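Veronika Csonka
Thread: fill level, headspace and why the bottle looks short
February

1/ A short thread on headspace in small drink bottles. Most of it comes from line work at Gasar and a few months of consulting for Latatico. Corrections welcome, with numbers please.

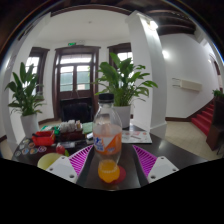 2/ Definitions first. Headspace is the volume between the liquid surface and the underside of the closure. Brimful capacity is what the bottle holds to the very top. Nominal content is what the label states. Three different quantities, and people mix them up in meetings all the time.

3/ Worked case. Nominal content 400 ml, brimful capacity 425 ml. Headspace at nominal is 25 ml, a bit under 6% of brimful. For a still drink filled cold that is comfortable. For anything filled hot, keep reading.

4/ Hot fill: the liquid goes in hot, the cap goes on, the bottle cools. The liquid contracts and the vapor in the headspace condenses. Pressure inside drops below pressure outside. The wall has to go somewhere.

5/ Water at 85 C has a density of roughly 0.969. At 20 C it is 0.998. So 400 ml filled at 85 C becomes a little over 388 ml at room temperature. You lose close to 12 ml before you count the headspace gas at all.

6/ This is why hot-fill bottles have panels, ribs or a base that moves. They take up the lost volume in places the designer picked. Without them the bottle goes oval and the label wrinkles.

7/ It also means the fill line you see on the filler is a different line from the one the customer sees. If you set the level by eye at the filler and the product is hot, you will underfill. Set by weight.

8/ Setting by weight needs density at a stated temperature. Sugar drinks are heavier than water. At 10 Brix and 20 C use 1.038. A 400 ml target is then 415.2 g net. If your check weigher is still set up for water, you are giving short measure and the display says everything is fine.

9/ I have seen exactly that at two plants. In both cases the recipe had changed and the weigher setup had not.

10/ Tare. Empty bottle weights drift between molds. We pulled 2,382 empties over one run at Vasić and the spread between the lightest and heaviest cavity was 0.9 g. On a 400 ml drink you can live with it. On a 50 ml shot it is nearly 2% of the content.

11/ So for the 50 ml format: tare by cavity number, or weigh each bottle before and after. Averaging the tare hides the problem.

12/ Cold storage. Someone always measures a bottle straight from the fridge and reports it low. Liquid at 4 C takes up less room than at 20 C. For water the difference is under 0.2%, so on 400 ml you get well under 1 ml. If the complaint is about 5 ml, temperature is the wrong suspect.

13/ Level versus volume. In a wide body, 1 mm of height can be 3 ml. In the neck it can be 0.4 ml. Two bottles with the same content and slightly different walls can show visibly different levels if the surface sits in the neck. Customers read level. Inspectors read volume.

14/ Practical result: if the surface sits just below the shoulder, small differences are hard to see. Marketing usually wants it in the neck. Have that argument before the mold is cut.

15/ Oxygen. Air is 21% oxygen by volume, so 25 ml of headspace carries a little over 5 ml of it. Anything with vitamin C or natural color will use that up in storage. A nitrogen drop before capping is the usual fix. Check the dose with the line at full speed, because the timing shifts.

16/ Too much nitrogen and the bottle is hard and the base can roll out. Too little and you have paid for nothing. We logged 298 bottles after the Felell dosing unit was moved closer to the capper, and the scatter in internal pressure fell by half. The dose itself was unchanged.

17/ Cap torque is a separate thread. Short version: measure removal torque after 24 hours and write down the bottle temperature.

18/ Someone asked about home bottling. Kitchen scale, water at room temperature, weigh empty, fill to the brim, weigh again. Grams are close enough to milliliters. Subtract your recipe volume and you have your headspace.

19/ Density table for 0 to 14 Brix is in the reply below. Values at 20 C only. I don't have good ones for pulp.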